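Pludness: loose parts in gray bins

README, second version

Pludness is a set of pictures of small loose parts lying in bins. The parts are the subject. If you came looking for anything else, another collection will suit you better, and Cuvent (see the end of this file) might be a place to start.

Why it exists

I got tired of part collections where every item sits alone on a white sheet with its best side up. Parts in a bin don't lie like that. They lean on a wall, cover each other, or end up half under whatever is reaching for them. I have read plenty of claims that a sorting method "handles clutter", and when I opened the pictures behind the claim, the clutter was a few pieces with a hand's width between them. I don't trust those numbers, and you shouldn't trust mine until you have looked through the folders yourself.

What is in it

The set has 200 pictures in 22 folders, one folder per filling of the bin. A filling means the bin was emptied and the parts tipped back in. Within a folder the parts may shift from one picture to the next, so don't treat neighbors as independent. People do this all the time, split the pictures at random, and then report a wonderful score. Split by folder.

Parts are labeled by color and plain shape, for example "green block". There are no part numbers. I tried using the supplier's names at first and dropped them, as two people given the same list came back with different answers.
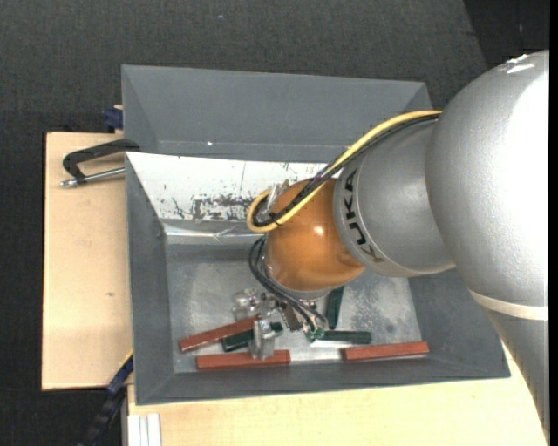
Covered parts get a label only if enough of them shows to name the color and the shape. Otherwise they are marked "unsure". I would sooner have a long "unsure" column than a tidy one full of guesses. In the first version, 60 labels turned out to be guesses dressed up as facts, mostly blocks whose hidden end had been drawn in as if the labeler could see through metal. Those have been redone.

Where a part is touched or overlapped by something in front of it, the outline stops at the edge of the thing in front. From a single view, touching and overlapping often look the same. The label file has one flag for both, called "contact_or_cover". Please don't write to ask which one it is. If the picture doesn't settle it, I can't either.

What it is not good for

Measuring. There is no scale in the pictures and no depth, and I have seen someone try anyway.

Counting what is in a full bin. The labels cover what shows – they say nothing about what lies underneath.

Judging material. Shine comes from the lights as much as from the surface, and a glossy spot is not proof of anything.

Known problems

Bright highlights wash out some areas completely. I left them alone. Fixing them in software would mean inventing detail.

The bins are gray in every folder, so a method could learn "not gray" and look clever. Test on another background before you believe it.

Makhubela, the older set, uses the same label layout but counts covered parts as whole ones. Mixing the two without converting will quietly spoil both. The Brotero script does the conversion, though it drops the "unsure" rows unless you tell it to keep them.

Related

Cuvent holds mixed bench pictures with looser labeling. I haven't checked it closely enough to recommend it.

Changes

Version 2: guessed labels redone, "contact_or_cover" added, supplier names removed.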